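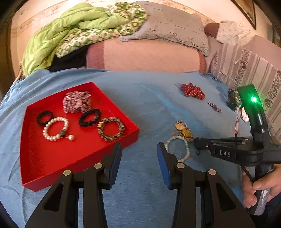
Our project compared two fingertip sets for hand-held grippers on small, soft and irregular objects. Set A used flat, hard tips; Set B used the same tips with a thicker padded insert. The linkage, handle and camera mount were identical in both, so any difference should come from the contact surface. Objects were hair ties, scrunchies, clips and bead bracelets, handled on a bed sheet and in a shallow red tray with low walls. Two grippers were used together, and the wrist camera on each one had to keep both of its fingertips in view, with the blue inner pads facing each other on either side of the gap.

## Method

Bình Đào and Khôi Lại each ran half of the trials. A trial was one pick from the sheet and one release inside the tray. A trial failed if the object slipped, if the tips closed on cloth, or if the object landed on the tray wall. We logged 500 trials in total, split evenly between the sets. Jaw opening was recorded by the Vorkura encoder board. Video was trimmed and labeled in Fludach.

## Results

Set A failed 63 times and Set B failed 40 times. Most of the gap came from bead bracelets. Hard tips touched a strand at one or two beads, which then rolled out of the grip. The padded insert gave way under the beads and held more of the strand.

Fabric scrunchies showed almost no difference between sets. Both tips pinched them easily from above.

Thin clips were the one group where Set A did better. The padded tips are thicker at the end and could not get under a clip lying flat. Of the Set B failures, 19 were clips, and in most of these the tips picked up a fold of the sheet.

## Limitations

- Operators knew which set was mounted.
- The sheet was not stretched, so wrinkles changed between trials.
- Grip force was not measured. The Duvo sensor arrived in August, after the trials were finished.

## Next step

Cut a tapered insert, 2 mm at the end, and repeat the clip and bracelet trials with the force sensor fitted.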